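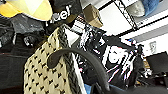

April 1, 2021

Spent most of the day on the storage room. I had been putting it off since November, when the last boxes came over from the Ocampo house. Started with the hats and coats. The black cap stays, and so does the tan one. I can't decide on the yellow. The beige thing with the little black dashes needs a wash before it goes anywhere.

After lunch I moved on to bags and baskets. I kept the wicker basket for scarves. The black bag is still good and I may use it for the trip to Jimthorpe, if the trip happens.
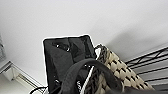
Black bag and the wicker basket.

Found an old Ravamex receipt for 14 dollars in a coat pocket and threw it out. My back was sore by three, so I made coffee and sat for a while.

The wire shelves come next. Both shelves are a mess, soft toys mixed in with packages. I want the toys together up top and the cardboard boxes opened and gone through.
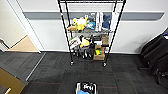
Tomorrow

Shelves first. Buy trash bags and tape. Call about the donation pickup, they close at 4. Wash the beige thing.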